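March 9, 2023

Day two with the Fendon gripper kit, and I'm still a bit giddy! Zirkthorpe lets you keep it for 12 days before they charge you, so I'm cramming in all I can. Setup was easy today (yesterday was a mess, I had the wrong cable). The grip force goes from 0 to 100 and I left it at 6, which sounds silly, but small plastic stuff hates being squeezed. The rubbery fingers are my favorite part so far. The manual is awful, though, page after page on safety and one thin paragraph on the wrist camera. Anyway, spoon practice, with the fingers right down by the narrow end:

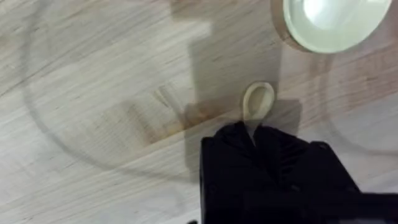
For tomorrow

Email Zirkthorpe about spare fingers. Try forks.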